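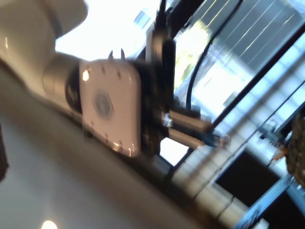
4. Fitting and setting up the gripper

This section covers fitting the Kivotora two-finger gripper to the arm, connecting its cable, teaching the tool to the controller and running the first open and close test. It assumes the arm is already bolted down and powered, as set out in Section 3. Allow an hour if you have not done it before.

The steps apply to kits supplied by Sesel with the standard mounting plate. If your kit came with the Tabrizi quick-change coupling, follow Appendix C for steps 1 to 6 and rejoin this section at step 7.

CAUTION: Press the emergency stop and switch the controller off at the wall before you put your hands near the wrist. Taking the pendant out of Run mode does not remove power from the joints.

4.1 Before you start

You will need the hex keys from the kit, a torque driver, the bag of plate screws and a clean lint-free cloth. Do not substitute screws from the hardware store. Longer screws will bottom out in the wrist flange and damage the thread.

Move the arm to a comfortable working height before you switch it off. The wrist should be far enough from windows, benches and framing that you can reach all sides of the plate. If the cell is beside a window, close the blinds. Strong daylight on a glossy plate makes the alignment marks hard to read.

4.2 Mounting the plate and gripper

1. Wipe the face of the wrist flange and the back of the plate. Any grit left between them will tilt the tool.

2. Offer the plate up to the flange and turn it until the locating pin drops in. The plate will sit flush when the pin is home. If it rocks, take it off and check the pin hole for burrs.

3. Start all the flange screws by hand, then tighten them in a cross pattern. Go around twice.

4. Hold the gripper body against its seat on the plate and fit the retaining screws. Support the weight of the body with your other hand until at least two screws are in.

5. Check that both fingers slide freely. Move them by the fingertip brackets with light, even pressure. They should travel together and stop at the same point.

6. Tighten the retaining screws to the value printed on the label inside the kit lid.

Note: Do not lift or steer the arm by the fingers or the plate. Use the forearm housing.

4.3 Routing the cable

7. Plug the gripper cable into the socket on the body and turn the collar until it clicks.

8. Leave a loose loop between the gripper and the first cable clip. The loop must be big enough for the wrist to turn fully in both directions without pulling the plug.

9. Fit the remaining clips along the arm. Keep the cable on the outside of each joint.

10. With the power still off and the brakes released by hand (see 3.6), turn the wrist slowly from one end of its travel to the other. Watch the loop the whole way. It must not catch on the fingers or touch any framing around the cell.

CAUTION: A loop that is too long is as much a problem as one that is too short. It can hook a clamp or bracket on the frame while the arm is moving at speed. If in doubt, move the nearest clip and test again.

4.4 Setting the tool in the controller

11. Switch the controller on, release the emergency stop and wait for the home screen.

12. Open Tools, choose Add, and enter tool code 3888. The controller loads the default mass and centre point for this gripper.

13. If you have fitted your own fingertips, change the mass and the centre point to suit. Leaving the defaults in place will cause false collision stops or, worse, missed ones.

14. Press Save. The tool name appears in the top bar. If the bar still reads No Tool, the cable collar is not fully home. Go back to step 7.

4.5 First test

15. Stand outside the marked area with the pendant in your hand.

16. Set the speed limit to 30 mm per second and the grip force to 26 N.

17. Press Open, then Close, with nothing between the fingers. Repeat this 200 times using the Cycle option. This beds in the slides and should be done before any real work.

18. Run the Wrist Sweep program at the same speed limit. Keep your thumb on the stop button and watch the cable, not the screen.

19. When the sweep finishes with no faults, raise the speed one step at a time. Run the sweep again at each step until you reach your working speed.

Note: A faint ticking during the first cycles is normal. Grinding, or one finger lagging behind the other, is not. Stop the test and contact Sesel.

4.6 If something goes wrong

Fault G2, fingers not moving: check the plug, then check that the emergency stop has been released.

Fault G5, position lost: open the fingers fully by hand with the power off, then restart the controller.

Arm stops partway through the sweep: the mass entered at step 13 is probably wrong, or the cable is pulling. Repeat step 10 before changing any settings.

Plate moves when pushed by hand: retighten the flange screws. If they have come loose more than once, replace them with new ones from the kit.

4.7 Help and spare parts

Spare plates, screws, cables and fingertips are held at the Wonwood service centre. Have the serial number from the controller door ready when you call. Set-up questions go to Afaf Hakim, and warranty claims to Nizar Hijazi.

Section 4 last revised 1/2/18.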